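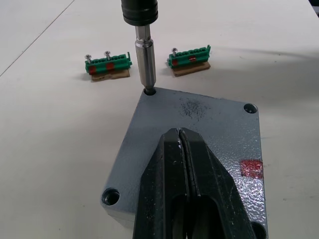 Powered screwdriver over a textured metal plate, with green terminal blocks behind.

Bustska Bench Mat, large

Product code: BM-70
Sold by: Tollatano Workshop Supplies
Availability: in stock

The Bustska is a plain rubber mat for repair benches, hobby tables and school workshops. It is 70 cm wide, lies flat straight out of the tube and stops small parts rolling off on to the floor. One side is ribbed for grip and the other is smooth, so you can turn it over when you need to write or measure on it.

The mat is 4 mm thick. That is enough to protect a painted or varnished top from dropped tools, but it will not stop a blade. Use a cutting board for knife work.

What you get

Bench mat
2 press studs for an earth lead (lead sold separately)
Storage strap

Care

Wipe with a damp cloth and a little washing-up liquid. Do not use white spirit or brake cleaner - both will make the surface tacky. Hot irons should go back in their stand. The mat will take a splash of solder but will mark if an iron is left on it.

Store it rolled with the ribbed side out. If it has been folded, leave it in a warm room overnight and it should settle.

Delivery and returns

Orders placed before noon leave the same day. Unused mats can be sent back within a month in the original tube. We cannot take back mats that have been cut to size.

Customer comments

"Bought one in August for the kitchen table and have since ordered another for the shed. Smelt of rubber for roughly two weeks, then fine." - Aldana Ocampo

"Good mat. I would like a darker colour, as the pale one shows flux stains." - Rosaire Fortin

Reply from Tollatano: Thank you both. A dark grey version is on order. For trade quantities please write to Garnet Sandhu at the sales desk.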